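Two arms and a rail: Carkbridge on its tabletop kit

Print | E-mail this page

17 June 2021

Kaja Grīnberga has been selling the Skullorel since February. It is a two-arm tabletop kit from Carkbridge, and the price covers the arms, the rail, the control boards and 10 hours of remote help with setup.

"Most buyers are small labs and colleges," she said. "They want to do cloth work and they can't pay for an industrial cell."

Cloth is hard for any robot. A shirt never sits the same way twice, and a gripper that closes a little too high will miss it. Grīnberga said the kit arrives with no ready-made programs for laundry. The buyer guides the arms through a job by hand, and the software learns from the recordings. For a simple job she suggests at least 64 of them.

Austra Kivi bought one for her teaching lab at Brakel. She had it running in two days, and spent another 13 getting the grippers to her liking.

"The manual is thin on the cables," she said. "You need slack for the full reach, and I had to work that out myself."

Her students now use it for clothes and hangers on a small wooden rack. She picked wire hangers on purpose.

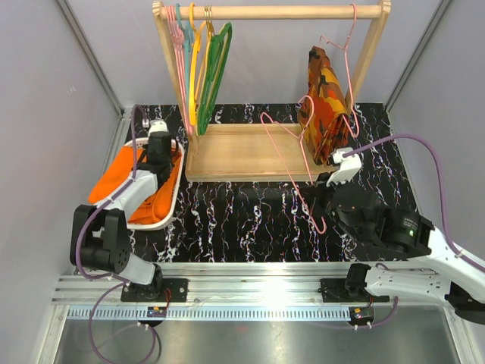
"A thin hanger gives you very little to grab," Kivi said. "If the angle is off, you find out fast." She would like softer finger pads and a longer warranty — it is 18 months now.

Grīnberga said new pads are being tested. She gave no date.

Shares: 18 | Comments: 0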